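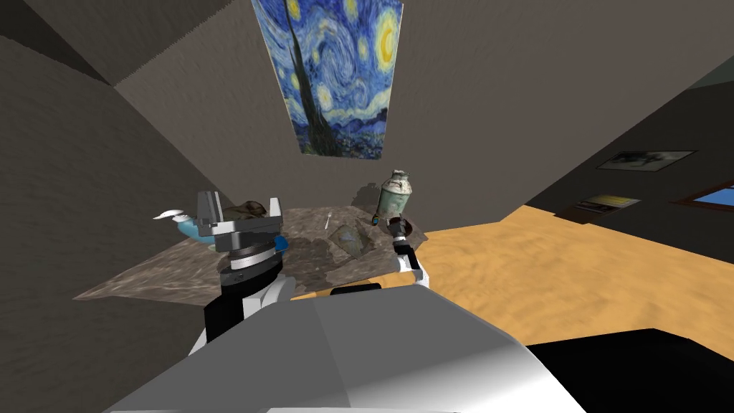
How to hang a large canvas on a plaster wall

A big canvas print is light for its size, but it catches every knock and draught. One nail in the middle of the top bar will let it swing, so use two fixings. The job takes one evening.

What you need

Tape measure, pencil, spirit level, masking tape
Pipe and cable detector
Drill with a masonry bit
Two wall plugs and screws (we use the Plomen picture pack)

Choosing the height

Sit in the chair you use most and look at the wall. Over a table, leave enough space for someone to stand up and lean forward. In a room with a high ceiling, don't let the top edge creep up to fill the gap. Anything with its middle over 2000 mm from the floor is hard to look at for long. 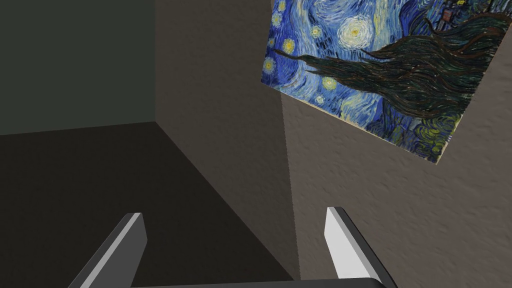
Corner of a plain room.

Marking out

Put a strip of masking tape along the wall where the top of the canvas will be, and level it. Mark the two screw holes on the tape, 500 mm apart. Run the detector over both marks, then up and down from each one. Never drill straight above a socket or a switch.

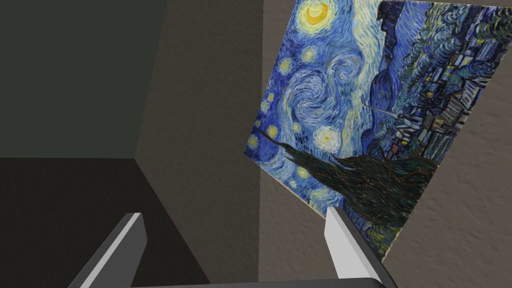 A reader in Morgan writes that the tape also stops old plaster from chipping as the bit goes in, and that it pays to leave it on until both plugs are home.

Drilling and fixing

Drill slowly, with the hammer action off until you are through the plaster. Push the plugs in flush and leave the screw heads standing slightly proud.
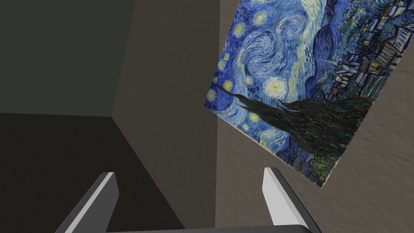

Colour matters once the canvas is up. Strong blues and yellows look heavier on a pale wall than they do in the shop. The Starry Night print here is on a textured beige-grey wall, and a texture like that needs a soft rubber or soft eraser for pencil marks, used lightly. Filler will show on it as a smooth patch, so measure again before you drill.

Check the level after a week and tighten the screws if the canvas has dropped.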